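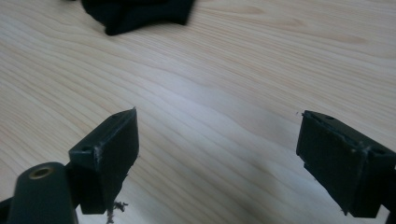
*Gripper fingers and a piece of black cloth, Rurkilden student robotics day, Wed 13 April*

I went to Rurkilden expecting a sales pitch and got one, at least in the hallway. A poster there promised 1,000 demonstrations by July. The class had logged 633.

Nuala Heffernan, who teaches it, was more careful. Folding cloth is the goal – for now they're recording people doing it with the hand-held gripper. Fine, but I asked what a student learns from the fortieth fold and didn't get much of an answer. The fingers are already scuffed along the edges.

Rosalinda Calimlim's team had 3 pages of notes on bad grasps. I'd have put those on the poster.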